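Stodlow House Slippers
README for the picture and notes set

Stodlow is a set of short records about putting away indoor footwear and the small household items that end up near it. It was put together by Kittipong Phuthong and Umesh Kaushik for people who study how everyday things get picked up, turned around and set down. Each record is a folder with pictures and a plain text note.

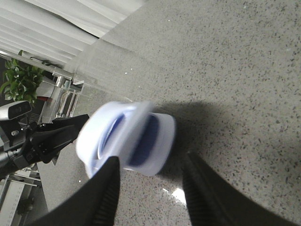
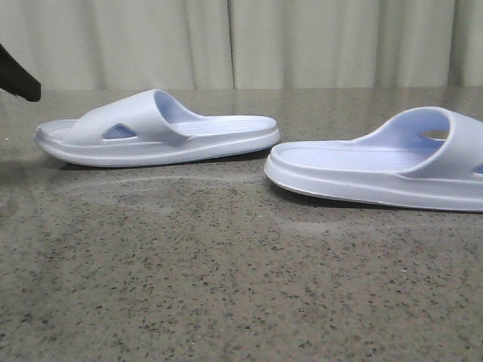 Contents

There are 481 records in this release. Of these, 261 have slides or sandals as the main item. The rest cover small plastic goods, cloths, and items that were hard to name from the pictures alone. Those are filed under "other" and the note says what the annotator thought they might be.

Every folder holds:
pictures/ -- stills from one occasion, from one or more views
note.txt -- one to five sentences on the items and the surface
tags.csv -- item type, color, surface, orientation

The order of files in pictures/ is not the order in time. Do not use the file names to work out what happened first.

How footwear is tagged

A pair gets one row for each shoe. "Left" and "right" in tags.csv mean the position in the picture, and they say nothing about which foot the shoe fits. We had this the other way in version 1 and it caused a lot of mistakes with slides, where the two shoes look much alike from the side.

Orientation is the direction the toe points. When the toes point toward each other the pair is tagged "facing", even if one shoe sits closer to the viewer. Shoes that run out of the picture are tagged "partial" and still counted as part of the pair.

Color is a single common word. Very pale shades with a tint go under "white", and the tint goes in the note. Straps, cutouts and sole shape are free text.

Known problems

Moving items are often blurred, and the item tag may be wrong for those. Speckled gray surfaces were tagged "stone" by one annotator and "terrazzo" by the other. Treat the two as the same until this is fixed.

Notes longer than 1,000 characters were shortened by hand.

Changes

Version 2, 26 Oct 2024: left and right redefined, "partial" added, duplicate folders removed.
Planned for November: one surface tag for all speckled floors and counters.

Corrections can be sent to either author. Please give the folder name and the row in tags.csv.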